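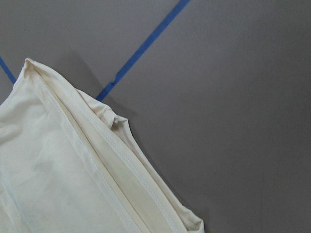 Journal Home > Vehicle Customization Studies > Working Papers > Section 4

4. How Owners Choose Wheels and Bumpers

When we began reading through the build threads, we expected the story to be mostly one of money. A person buys an older truck, saves up, and bolts on whatever the budget will bear. There is some of that, of course, and we will come to it, but what struck us over many long evenings of reading was how much patient thinking goes into a choice that looks, from the outside, like a matter of taste alone.

Our material comes from 821 build threads posted to the Trerkon owners' forum, each following one truck or sport utility vehicle from purchase to the point where the owner either called it finished or stopped posting. We followed these up with a mailed survey, which 200 owners were kind enough to return, many with extra pages tucked in and a few with hand-drawn bracket plans that we have been very glad to have. The coding scheme was described in Section 3 and we will lean on it here without repeating it.

4.1 Wheels come first

In most threads the wheels were the first visible change, and they set the terms for nearly everything that followed. Once an owner had settled on a wider wheel, questions of backspacing, fender trimming, and steering stops arrived one after another, often within the same page of replies. We call this pattern the fitment chain, and its usual order is given in Figure 4.

Figure 4. The fitment chain as coded from forum threads: wheel width > backspacing > tire height > fender clearance > steering stops > bumper shape.

Readers who have done this kind of work will recognize the last link. A front bumper with full-width ends tends to get in the way of a taller tire at full lock, and so the owner who wanted only a nicer set of wheels finds himself or herself pricing tubing. Several survey replies described this with real good humor, and one owner from Hepburn wrote that the wheels had been the cheap part — a remark we heard in other words many times over.

4.2 Homemade and store-bought bumpers

We had guessed that homemade bumpers would belong mainly to owners who could not afford the ready-made kind. The survey gave us reason to think again. Owners who built their own often spent as much, once a tube bender and a welder were counted, and they spoke of the work with great affection. They liked being able to place a winch where they wanted it, and they liked being asked about it at the gas station.

Store-bought bumpers were praised for other things: a finish that held up through salted winters, mounting holes that lined up, and instructions. The Sovow bolt-on kit came up often in this part of the replies, as did the Valtarell brackets, although neither was named in our questions. We would caution against reading too much into this, as both have busy sections of their own on the forum.

There were also 19 threads in which an owner built a bumper, drove with it for a while, and then went back to the factory part. We read these closely and found 5 that gave weight over the front axle as the main complaint. The others mentioned noise, inspection trouble, or simply a change of heart, and we were grateful to those owners for writing it all down. Abandoned choices of this kind are easy to miss in a survey, and we take them up again in Section 5 along with hoods and grilles.

Contact the editorial office | Copyright Vehicle Customization Studies | Back to top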